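Trornstead Automation Forum > Grippers and End Effectors > Maintenance

Topic: Hand-held gripper, finger pad drift after pad change

mkassa
Posted 9:40 AM

We run one Fludero cell with a hand-held gripper unit that shares its finger pads with the arm-mounted version. Since the November pad change the closed position reads wrong. Zero is set with the fingers closed on a 12 mm gauge block. After 40 cycles the same block reads 12.59. Re-zeroing clears it, then it comes back within a shift.

Done so far:
Cleaned pad seats with isopropyl, lint-free wipe.
Swapped left and right pads. Error did not move with them.
Checked the encoder connector. Seated, no bent pins.
Logged supply voltage under load. Flat.

The shop was busy when I had it up on the bench side this morning, but the pad and the housing around it are clear enough.

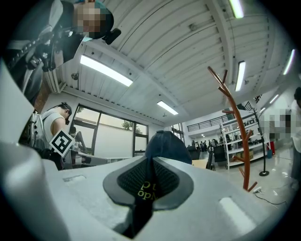 Pad with mesh insert, housing recesses to either side. Finger at left.

Firmware is the one that shipped with the unit. Any ideas before I pull the finger carriage?

rstrick
Posted 10:15 AM

What torque on the pad screws? The replacement pads for ours came with longer screws than the originals. They bottom out before the pad clamps, and the pad then creeps on its seat under load. A torque wrench will not show it, you get a good click off the bottom of the hole.

Roscoe Strickland
Trernodero line 2

mkassa
Posted 10:32 AM

Same screws as before, I kept the old ones. Torque per the sheet.

But if the pad were creeping, swapping sides should have changed something. It didn't.

gantry_left
Posted 11:04 AM

Disagree with the screw theory for the same reason. Also disagree with re-zeroing every shift, all that does is hide it. Drift that builds with cycles and follows neither pad is in the carriage or the belt. Pull the carriage and look at the belt clamp.

rstrick
Posted 11:20 AM

Swapping pads re-clamps both of them, so both start fresh and both can creep again. The swap test doesn't rule it out. Paint pen across the pad edge and the seat, run the cycles, look at the line. Takes 15 minutes and no disassembly. Do that before opening a carriage that may be fine.

gantry_left
Posted 11:31 AM

Fair on the swap test. I still say belt. Over half a millimeter is a lot of pad creep for a pad that size, you would feel it by hand.

pneu_matt
Posted 12:48 PM

Is the mesh insert bonded or held by the pad rim? On the Mets pads we had a batch where the insert lifted at one corner. It reads as an offset when closed and you can't tell by looking straight at it. Feeler gauge under the edge.

mkassa
Posted 1:10 PM

Held by the rim as far as I can tell. The feeler won't go in anywhere on either pad. Doing the paint mark now.

mkassa
Posted 2:26 PM

Paint lines on both pads, 40 cycles on the block. Reading went from 12.00 to 12.57. Both lines unbroken. So the pads are not moving on their seats.

rstrick
Posted 2:34 PM

OK, that rules out my screws. Carriage it is. Mark the belt against the clamp before you loosen anything or you lose the evidence.

gantry_left
Posted 2:41 PM

And photograph the clamp before you touch it. Check that the teeth are fully engaged on both halves. If someone had the finger off for the pad change, the clamp screw may have been backed out and not taken back to torque.

mkassa
Posted 4:52 PM

Carriage is out. One clamp screw turned with finger pressure. Belt teeth are polished on the clamp side over the last few teeth, rest of the belt looks normal. The finger was removed for the pad change and the work order has no torque entry for that screw.

New belt is on order. For now I shifted the old one so that unworn teeth sit in the clamp, put medium threadlocker on both screws and torqued them. Took zero again on the 12 mm block. 40 cycles, reads 12.01.

Mulugeta Kassa

rstrick
Posted 5:07 PM

Don't leave that belt in long. I'd also drop the threadlocker when the new one goes in, the clamp has to come off for every belt change and those inserts strip.

gantry_left
Posted 5:15 PM

I'd keep the threadlocker. Medium grade comes out fine with a little heat. Add the screw to the pad change sheet either way.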